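**Erkix, the orange one**
Item 3592 · £20 · posted from Stellthorpe

Hello! If you've come over from the Brunum stall page you'll already know Erkix, because he's the one people pick up first and then carry about while they look at everything else. He's my best seller by miles (over 1000 have gone out now, and I still get a bit giddy typing that) and he's back in stock after a long wait for the right orange fabric.

He's a soft, round, fuzzy thing with a good fat bottom half, so he sits down by himself on a shelf or a desk without a cushion behind him. I spent ages on that. My early ones toppled over if you shut a door too hard, and I went through a silly amount of stuffing working out how low to put the weight.

## What he's like to hold

Squashy, but with a bit of push back. The fuzz is short and more velvety than furry, so you don't get long hairs all over a dark jumper. The colour is a warm orange with some gold in it, and it goes browner as the light drops off round his side. I mention it as I've had people order him to match a bright orange cushion and then write to say he's a touch more mellow than they'd pictured. He is! If you need proper traffic cone orange, have a look at Paisan, who's a lot louder.

Down at the bottom there's a little rounded stub with stitched ridges across it. I've had emails calling it a foot and emails calling it a tail, and I'm happy with either. Small children seem to use it as a handle.

## Sizes

He comes in 2 sizes, and they're the same price while this batch lasts:

- **Lap size.** The one most people want. Fills two hands nicely and takes up a fair bit of a bedside table.
- **Bag size.** Same shape and same fabric, only smaller. Fits in a rucksack with a lunchbox, though perhaps not with a lunchbox and a coat.

Put which one you'd like in the notes box when you order. If you leave it blank I'll send the lap size.

## Washing him

Sponge him first. Most marks come off with warm water and a drop of washing-up liquid, and then you just let him dry somewhere airy. For a full bath:

1. Put him in a pillowcase and tie the top.
2. Cool wash, gentle spin, no softener (it flattens the fuzz and I've never managed to get it back).
3. Give him a good shake and a squeeze all over so the filling doesn't clump.
4. Dry him flat on a towel. Please don't tumble dry him, the orange goes dull.
5. Brush lightly with a soft nail brush, always downwards.

He takes a good while to dry through the middle, so maybe don't start at bedtime if he's needed that night.

## Bits I get asked

**Is he all right for babies?** I sell him for age three and up.

**Can I have him in green?** Not at the moment. I did a very short run in green and I wasn't keen on how it came out, so I'd have to find a better fabric before trying again.

**Do you gift wrap?** Tissue and string, no charge. I can write a note as well if you tell me what to put, but my handwriting is what it is.

**The stitching has come loose, what do I do?** Email me before you get the needle out! I'll mend him for nothing if you post him back, and I've usually got the matching thread in.

**Can I see him sitting on something plain?** Yes, on pale wood, from low down so you get the ridged stub, the orange fuzz and the thin yellow-green strip coming out of the narrow black slit in his side. 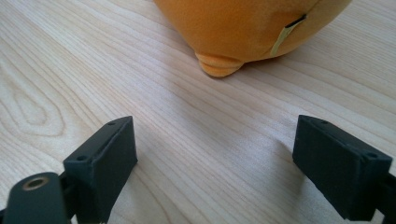
## Postage and returns

UK postage is included in the price. I pack orders in the evenings and walk them down to the Stellthorpe post office the next morning it's open, so there's normally only a short gap between you paying and him setting off. I can't do overseas just now, sorry.

If he isn't right, send him back clean and I'll refund you or swap the size. Just pop a bit of paper in with your order number on it, please, as I do get more than one orange parcel in a week!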